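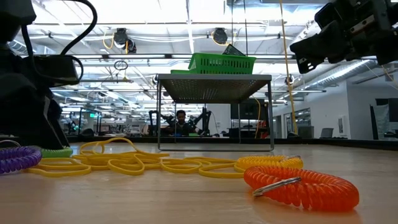
Autonomia real da Sarkater no inverno

ruipedal
Malta, fiz 427 km este mês com a Sarkater e estou rendido! Subo a serra todas as manhãs em modo eco e ainda chego ao trabalho com 30% de bateria. Alguém já a apanhou com frio a sério?

marta_volt
Que bom ler isto! A minha tem 406 km e adoro-a, mas em novembro perdi bastante autonomia. Abaixo dos cinco graus o painel desce a olhos vistos (e eu peso pouco).

Osberg
Desculpem, mas modo eco na serra é batota :) Em modo normal não passas dos 18 km sem começar a olhar para o painel.

ruipedal
Osberg, vem cá fazer a subida comigo e logo vês! Em normal faço quase o mesmo, só que chego com menos margem.

D. Holloway
O frio conta, mas a pressão dos pneus também. Levem a bateria para dentro de casa à noite e montem-na só à saída, nota-se logo.

Osberg
Isso da bateria em casa já experimentei na Bekedard e não senti diferença nenhuma.

marta_volt
Na Bekedard a bateria vai dentro do quadro, não? Na Sarkater apanha vento por todos os lados. Vou tentar esta semana e depois conto!

ruipedal
Conta, conta! E a pressão, quanto metem atrás?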